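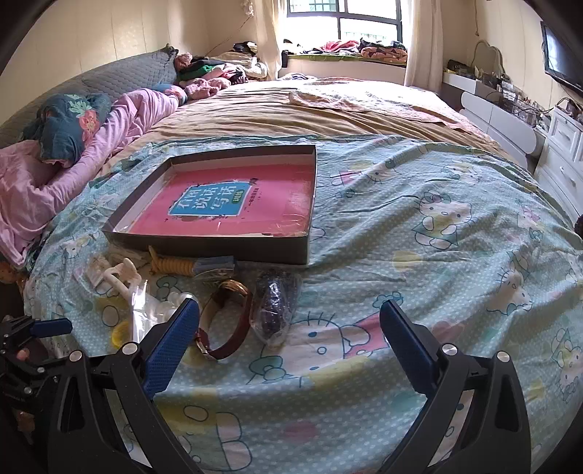
Reading a Magazine Through Its Essays: A Report on Pililia, Issues 1 to 12

Introduction

For this project I read the first twelve issues of Pililia, a small quarterly of essays and political commentary, along with the collected volume that its publisher, Brostudo, brought out last September. I wanted to find out which kinds of essays were kept for the book and what was changed on the way.

Sources

The twelve issues contain 71 signed essays. Unsigned notes, letters and book listings were left out. Issues 1 to 9 were read in print at the college library. The last three were only available as scans, and two pages of issue 11 were too faint to use. The collected volume is the paperback edition, with the introduction by Guérin.

Method

Each essay was given one main subject: elections, work, religion, the press, or private life. Where an essay fit two subjects, I used the one named in its first page. I then compared the magazine and book versions line by line, using word counts from Tratidico, the text tool our department provides. Footnotes were not counted.

Results

The book keeps 26 of the 71 essays. Private life is the largest group, with 11. Elections had the most essays in the magazine but only four in the book, all of them from the first two years.

Most essays were shortened. The average length was 2,182 words in the magazine and 1,617 in the book. The cuts usually fall in the opening paragraphs, where the writer had been answering another columnist or a news story of that week. The longest essay in the book, on jury duty, runs to 2,340 words and was reprinted without changes.

Guérin writes that the pieces were chosen because they "can stand without their week." This matches the cuts, but it also means the book reads as calmer than the magazine did -- several arguments between contributors are gone completely.

Limits

I coded the subjects alone, so there was no second reader to check them. The sorting of religion and private life was the hardest part, and five essays could have gone either way.

Submitted 29th May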